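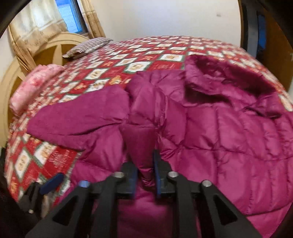 How does a parcel get across a town where the vans can't park? In Gistport it goes by bike, or more exactly by one of the 11 electric cargo trikes that leave a shed behind the old fish market every morning with a box on the back the size of a wardrobe.

I've been wanting to write about the trikes ever since one overtook me on Chandler's Hill, going up, in the rain, with what looked like half a furniture shop aboard. The outfit is called Grumstead and it does the last couple of miles for bigger carriers who would sooner not send a driver into our one-way system (I've lived here for years and I still come out at the wrong end of it). The lorries tip their loads at the ring road before six, the parcels get sorted into rounds, and off they go.

Sólveig Bundgaard runs the shed and let me tag along for a morning in November. She put me on a Volta, the older of the two models they use, and gave me a round of my own - a very short one, with a proper rider behind me in case I ended up in the harbour. The thing you notice first is the weight. Pulling away is easy, the motor sees to that, but stopping takes planning, and so does any corner with a kerb on it. I clipped three. My rider was very nice about it.

I delivered nine parcels in the time it takes a regular to deliver 30-odd, and I had to go back for a signature I'd forgotten. But I was never once stuck behind anything, and I never had to look for somewhere to stop!
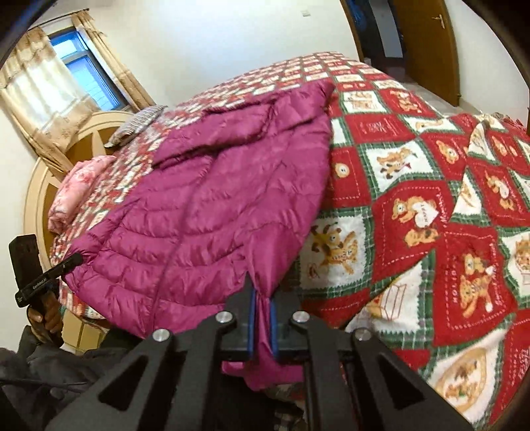 Hok-lam Chiang thinks I'm getting carried away. The trikes are fine for shoeboxes and printer ink, he told me, but one washing machine and you're back on the phone to a bloke with a van, and the customer pays for both. He also reckons the sorting at the ring road adds an hour that used to be spent driving.

He has a point about the hour. Sólveig showed me the sheet for the day before, with 287 parcels on it, and every one had been lifted off a lorry, scanned, shelved and lifted again before it got anywhere near a doorstep. It's a lot of handling, and they only break even on it when the rounds are full. A quiet week in February hurts.

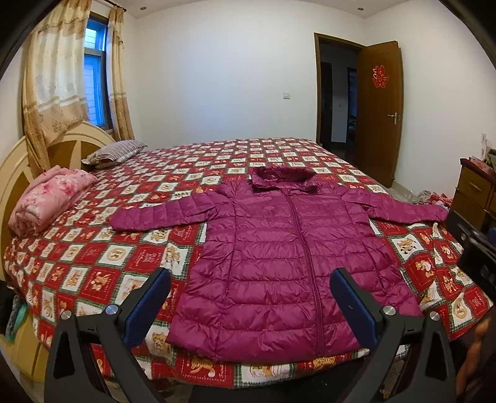 Christmas, on the other hand, is bonkers. They take on extra riders and run a second wave after lunch, and on the busiest day last year they shifted almost 1000 parcels, finishing by head torch. The newer trikes, the Lo, have a lower step and a battery you can swap in a minute or so, so nobody has to stand about waiting for a charge. I had a quick go on one round the yard and didn't hit anything, which I'm putting down to the trike.

If you've got something still to send, the last local collection is at 10 in the morning on December 20, 2019, from the shed itself, and you'll want to label it in capitals. Sólveig was very firm about the capitals.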